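# Ketivia revises hanging standard for framed works

Tenancy manager Ketivia has reissued its fixing standard for framed pictures in common areas, effective from February.

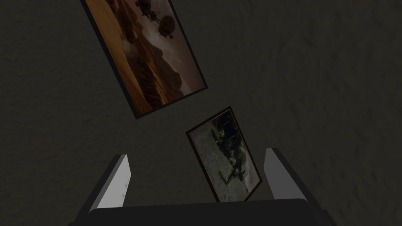 ## What changes

The revised standard applies to corridors, lobbies and meeting rooms at the Mernevine and Liltow buildings. Any framed work heavier than 4 kg must now hang from two fixings set at the same height. Single-hook hanging remains permitted for lighter pieces.

Adhesive strips are no longer accepted on painted plaster. On masonry, fixings must be set at least 32 mm deep. Frames in corridors must sit no more than 200 mm from their recorded position on the floor plan, and any move requires a fresh entry in the register.

Jianguo Tan, building services manager at Ketivia, said the previous document was written for plasterboard and did not cover the older walls at Liltow.

"Contractors were applying one method to every wall," Tan said. "The new tables are organised by wall type, then by weight."

## Schedule

The register lists almost 2000 works across both buildings. Inspection will be carried out by Yao, a fit-out contractor, starting with the ground floors at Mernevine. Baoshan Fang will supervise the work for Yao.

Tenants may keep their own pictures inside leased offices under existing terms. Colour samples for patching paint are available from the site office.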